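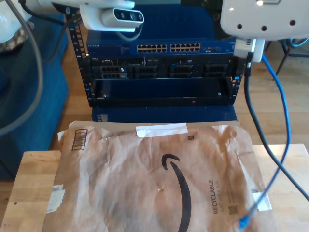
Open rack with network switch and server, Larnbridge.

Progress report to the Tapia Fund
Project: Parish and mill records of Larnbridge and Clirnthorpe
Date: 31/01/2024

Dear members of the Fund,

In this report I describe the work since the last payment. The grant pays for reading, copying and indexing the old record books of the two towns, so that families and schools can search them without traveling to the archive.

Records work

We have now copied 369 books. The Larnbridge burial books are complete. The Clirnthorpe books go slower than I planned, as many of them were kept in a damp cellar before they came to us and the pages stick together. We open these by hand, and a good day gives us 60 pages. Six books are too weak to open at all. I have put them aside and asked the paper workshop in Skavadside for a price to repair them. The answer should come in February.

The index of names is behind the copying. The handwriting before the mill years is difficult, and the same family can be written in four ways on one page. We decided to keep every spelling as it stands and to add one common form next to it. This takes more time, but the first readers who tested the index found their families much easier this way.

Visits and schools

Four school classes came to the reading room in the autumn. The wage books of the mill were the most popular, especially the pages with fines for late workers. One teacher asked for printed copies, and we made a small set which other schools can also borrow.

Money

Spending is inside the budget, except for the boxes. Acid-free boxes became more expensive, and I moved a small sum from travel to cover them. I ask the Fund to approve this change.

Next period

We will finish the Clirnthorpe marriage books first — they are the most requested — and then return to the index. If the repair price from Skavadside is too high, I will write to you separately before we order anything.

With kind regards,
The project coordinator, Larnbridge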